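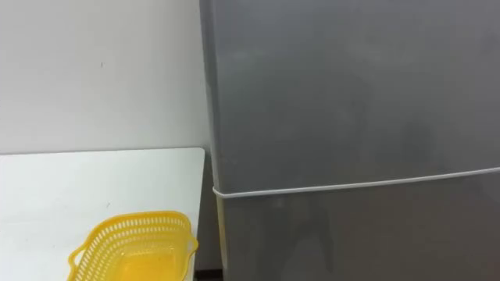
La cesta amarilla también es un puesto de trabajo

Opinión. 27 de octubre de 2020

En la cocina central de Sorkovero, la reposición entre mesa y frigorífico pasó en marzo a un robot móvil de Dorkodari. La tarea es elemental: abrir la puerta, retirar el género, depositarlo en una cesta de plástico y cerrar. El sistema completa 102 ciclos por turno.

La dirección presenta la cifra como tiempo liberado. Discrepo del término. De las 1280 incidencias registradas hasta septiembre, la mayoría corresponde a puertas mal cerradas y cestas desplazadas, y todas las resolvió el personal de cocina. Esa intervención no figura en ninguna ficha de puesto ni computa como carga.

El cambio de fondo afecta a la autonomía. Antes, cada operario colocaba la cesta donde le convenía; ahora debe respetar una posición fija sobre la mesa, junto al frigorífico. El entorno se ha normalizado para la máquina y la persona se adapta a él.

No propongo retirar el equipo. Propongo registrar la supervisión como tarea, asignarle tres horas semanales y retribuirla.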